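Manutenção da garra da célula 2 da Rollen: dedos, câmera de punho e teste de pega

Texto de Fasil Gebretsadik, revisto em março

Faça esta verificação a cada 200 horas de uso ou sempre que trocar um dedo. Limpe a mesa e a lente com pano seco. Abra a garra até o fim do curso e olhe a imagem da câmera de punho: os dois dedos têm de aparecer, com o vão entre eles livre.
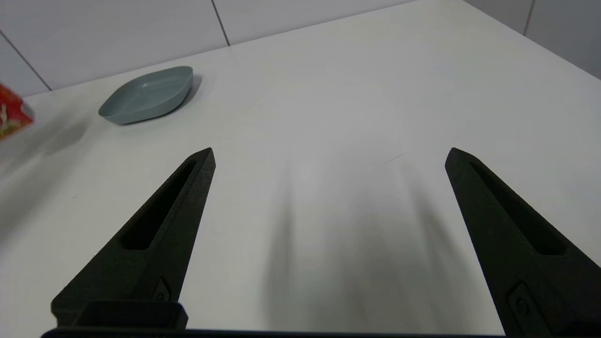
Confira o aperto dos parafusos na base dos dedos, sempre com o motor desligado. Dedo com trinca ou folga vai para o lixo; não cole. Os sobressalentes ficam na gaveta 8 do armário Grosik.

Ligue de novo, mande o braço para a posição inicial e coloque o prato e a caixinha vermelha de bebida no canto do fundo da mesa.

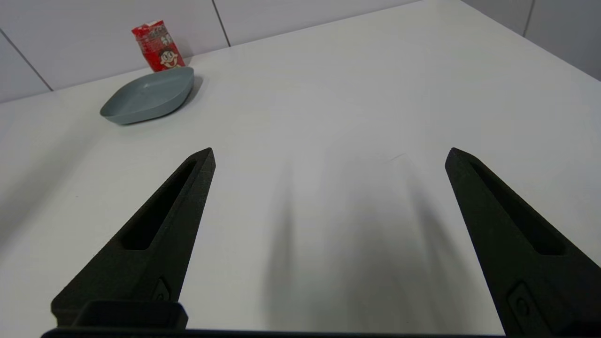 Espere a imagem estabilizar antes de carregar o programa de teste. Na primeira passagem use velocidade reduzida e mantenha a mão perto do botão de parada. O limite de corrente da garra é 700 mA.
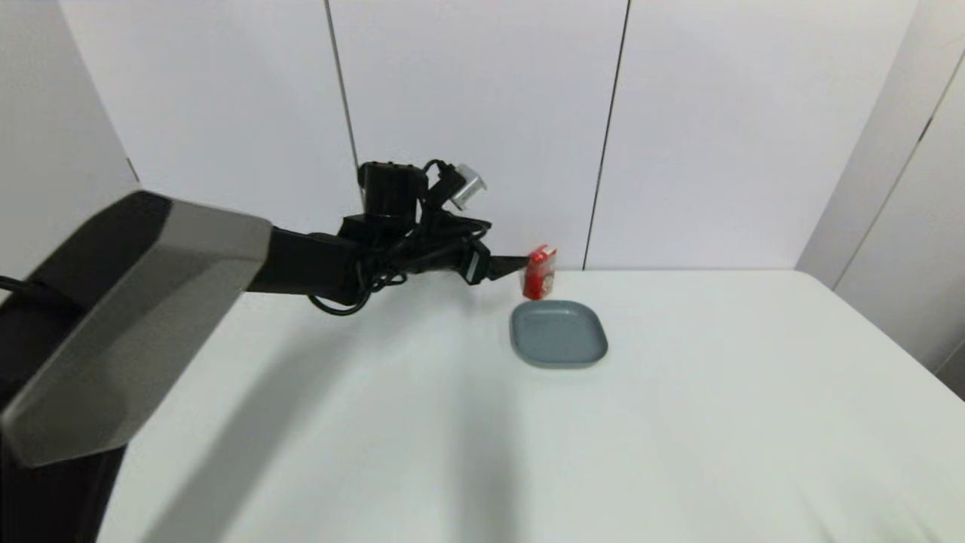
Se a caixa escorregar, refaça o zero da garra antes de mexer na força. Veja também se algum cabo do punho prende quando o braço gira.

Anote o resultado na ficha e avise Seul-gi Min se o contador passar de 2.000 ciclos.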